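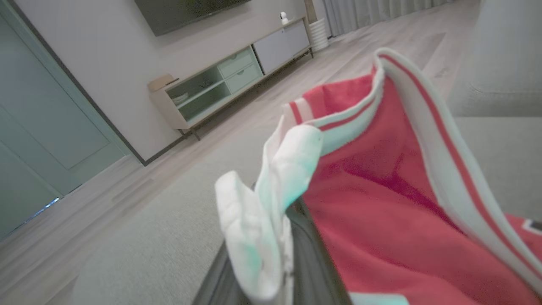

Photo: Rurstead Home Pages

Packing Tips for a Long Day at the Theme Park

We got back from Marinho Park on Saturday and I'm already planning the next trip! The rides were great, but what made the day so easy was the bag, which I've finally got down to a system after years of hauling far too much stuff through the gates.

Start with the clothes. Roll a spare T-shirt and a pair of socks for each person and slide each set into its own zip-top bag. Press the air out before you close it. After the log flume you hand everyone their bag, they change, and the soggy things go into the same bag for the ride home. So simple, and my car seats have never been happier.

Freeze your water bottles the night before, but only fill them three-quarters full so they don't split. Put them against the back of the bag with the sandwiches in front. Ours were still icy at lunch, and the grapes stayed cold right through the afternoon parade.

Check the locker sizes on the park's website too. At Marinho the small ones are 15 inches deep, and a regular school backpack fits if you take the bottles out first (ask me how I know). The Wostska coaster has its own lockers by the entrance, free for the length of the line.

Shoes! Wear the old ones. I clocked roughly 2,000 steps before we'd even reached the first ride, and that was only the parking lot and the main street. A strip of fabric tape on each heel before you leave home works better than any bandage you put on later.

For small kids, write your phone number on the inside of a wrist with a ballpoint pen and dab clear liquid bandage over it. It lasts all day and comes off in the bath with a little baby oil.

A few extras that earn their space:

A carabiner for hanging hats off the bag
Two clothespins, for ponchos and for half-eaten chips
A dry washcloth in its own bag, for wiping down wet ride seats
A short charging cable - the long ones end up in knots

When you get home, empty the bag that same night, even if you're worn out. Shake the sand and crumbs out over the tub, wipe the lining with a damp cloth and leave it hanging open until morning.

Next month: snacks that survive a hot car.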